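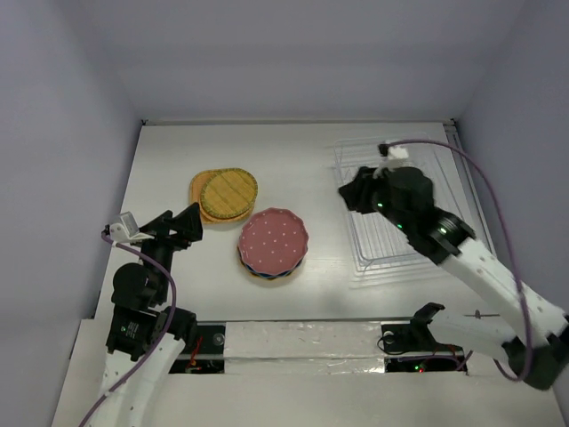 Ceslow Housewares recalls bamboo table mats over finish

Ceslow Housewares has recalled one production lot of round woven bamboo table mats after tests found that the clear finish on some of them softens under hot dishes and can transfer to the table or to the bottom of a plate. The recall was posted Wednesday and covers lot 907, sold in stores and through the company's website since November.

The mats were sold in packs of two and packs of four. The lot number is printed on the paper band around each pack. Customers who have thrown the band away can find the same number on the sales receipt, in the line under the item name. Other lots of the same mat are not affected, and neither are the company's rectangular mats, which are woven at a different plant.

According to the recall notice, the finish on lot 907 was not fully cured before packing. The lot went through the drying line during a week when one of the heaters was running below its set temperature. The fault was logged and repaired, but the mats made that week were released on the basis of a surface check at room temperature, which they passed. The softening shows up only when the mat is heated.

Ceslow received its first complaints from customers in Drostitz, where the mats had been part of a store promotion. Most described a tacky ring left on the mat after a serving dish was lifted off. Several reported a dull mark on varnished tables. No injuries have been reported.

Samples were sent to Prydderch Laboratories, which tests household goods for several retailers in the area. The lab placed a flat-bottomed metal vessel, heated to 60 degrees Celsius and weighted to 1000 grams, on each mat for 28 minutes, then lifted it and inspected both surfaces. Mats from lot 907 left visible residue on the metal. Mats from the lots made before and after it did not. The lab repeated the test on mats that had been wiped down with dish soap and left to dry overnight, and the result was the same, so washing is not considered a fix.

The finish is a water-based coating sold under the trade name Birnitine. Its maker reviewed the drying records and said the coating itself was within specification. Ceslow has accepted that finding and says it will continue to use the product.

Customers are asked to stop using the recalled mats under anything warm. The mats can be returned to any store that sells them for a refund or a replacement from a current lot. Online customers can request a prepaid label. A receipt is needed only if the paper band is missing. Incomplete packs will be accepted, and mats with stains or scorch marks will be refunded in full.

For residue already on a table, the notice recommends a soft cloth and warm water with a small amount of dish soap, applied after the spot has cooled. Solvents and scouring pads should not be used on varnish. Residue on glazed plates comes off in a normal dishwasher cycle. Claims for damaged furniture are handled separately and require a photo of the mark and a note of when it was found.

Ceslow has changed its release procedure for all coated mats. Each lot will now be held until samples have passed a heated contact test, and the drying line will stop automatically if any heater falls below its set temperature. The first lots checked under the new procedure have been shipped, and replacement stock is expected to reach all stores by the end of next week.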